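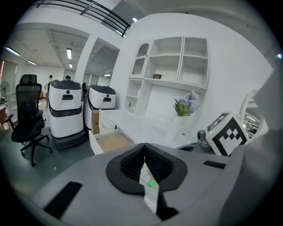

제14호 | 3면

서랍이 안 닫히던 날

지난주에 연습실에서 작은 사고가 하나 있었어요. 다친 사람은 없고 부서진 것도 나사받이 하나 정도라 사고라고 쓰기도 좀 민망한데, 그래도 알려 두는 게 맞는 것 같아서 짧게 씁니다(짧게 쓴다고 해 놓고 늘 길어지지만요!).

다들 아시는 그 흰 책상, 꽃병 올려 둔 책상 있잖아요. 거기 서랍을 손에 드는 그리퍼로 열고 닫는 작업을 요즘 계속 하고 있어요. 그날도 여는 것까지는 멀쩡했습니다. 그런데 서랍을 놓으려고 방아쇠를 풀었는데 집게가 안 벌어지는 거예요. 한 박자 늦나 싶어서 기다렸더니 벌어지기는커녕 서랍 앞판을 문 채로 더 조여 오더라고요. 제가 당황해서 손목을 확 비틀었고, 그 바람에 앞판 모서리가 조금 눌렸습니다. 전원을 뽑고 나서야 손으로 벌릴 수 있었어요. 비틀지 말고 전원부터 껐어야 했는데, 막상 닥치니까 생각이 안 나데요.

원인은 아즈미예 악소이(Nazmiye Aksoy) 씨가 그날 저녁에 찾아 줬습니다. 집게를 움직이는 모터 쪽 케이블 피복이 까져 있었고, 손목을 돌릴 때마다 신호가 끊겼다 붙었다 했대요. 신호가 끊기면 집게가 그 자리에 멈춰야 정상인데, 3월에 올린 Tornen 제어 프로그램에서는 마지막 명령을 그대로 붙들고 있게 되어 있었고요. 마지막 명령이 하필 '조이기'였던 거죠. 기록을 뒤져 보니 그날 켜고 나서 1578번째 동작에서 처음 끊겼고, 그 전에도 아주 짧은 끊김이 몇 번 남아 있었습니다. 화면에 경고가 안 떠서 저는 까맣게 몰랐어요. 경고 창이 기본으로 꺼져 있는 건 솔직히 좀 너무하지 않나요?

그래서 지금은 이렇게 바꿨습니다. 케이블은 전부 새것으로 갈았고, 신호가 끊기면 힘을 빼고 멈추도록 설정을 고쳤어요. 교체 주기도 원래 동작 3000번이었는데 2000번으로 줄였습니다. 부품값은 좀 더 들겠지만 Çetinkaya 쪽에서 피복이 두꺼운 케이블을 따로 구해 보겠다고 하니 그걸 써 보고 다시 정하려고요. 경고음도 켰습니다. 꽤 시끄러우니 옆자리 분들은 놀라지 마세요.

한 가지 더요. 배달 로봇 쪽은 이번 일이랑 상관없습니다! 제어 프로그램이 아예 다른 물건이에요. 벌써 세 분이나 물어보셔서 적어 둡니다. 다만 책상 쪽에서 작업할 때는 로봇과 의자 사이로 지나다니지 말아 주세요. 그날 제가 뒤로 물러나다가 의자 다리에 걸려서 넘어질 뻔했거든요. 저한테는 집게보다 그게 더 무서웠어요.

같은 그리퍼를 쓰는 분들은 손목 안쪽 케이블이 꺾이는 자리를 꼭 한번 만져 보세요. 눈으로는 멀쩡한데 손끝에 까끌한 데가 걸리면 바로 쓰지 말고 저나 악소이 씨한테 말씀해 주시면 됩니다. 예비 케이블은 Pevton 상자에 넣어 뒀고, 가져가실 때 상자 뚜껑 안쪽 종이에 이름만 적어 주세요.

눌린 서랍 앞판은 사포로 살살 갈아 보고 안 되면 그냥 쓰려고 합니다. 여닫는 데는 문제없어요. 바뀐 설정으로는 어제까지 약 600번 돌렸고 아직 끊김 기록은 없습니다. 2000번을 채우면 다음 호에 결과를 올릴게요.

2022년 10월 26일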